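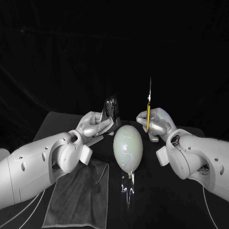
Scissors and film in hand, a balloon on the table at Drovley.

I asked the lead trainer at Nolura how many examples they'd got. "Some 500," she said, "and I still want more!"
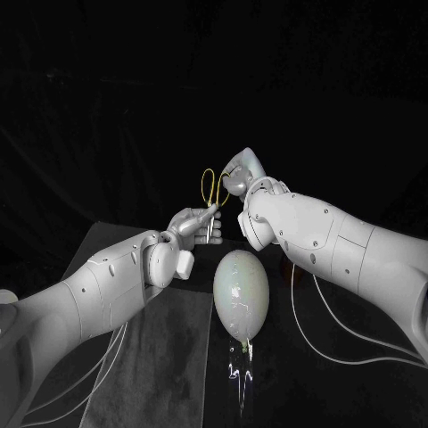
She's after variety, mostly, so both hands get a turn at everything (scissors included).

"A tidy run teaches it one thing. I like a few awkward ones too."
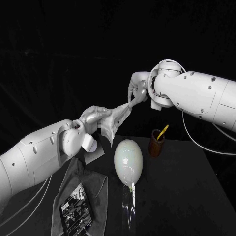

Robots & Automation

Cloth is her favourite, I soon found out. "It never folds the same way twice, bless it." 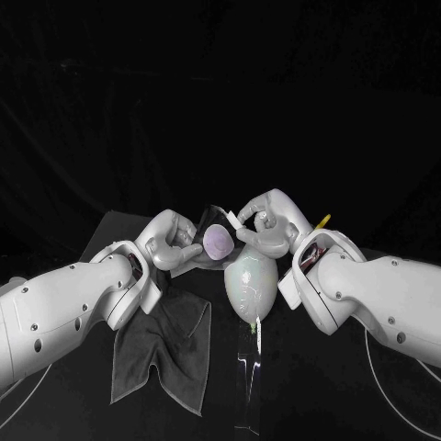 And the target? "2,055 by October," she told me, and went off to find the kettle.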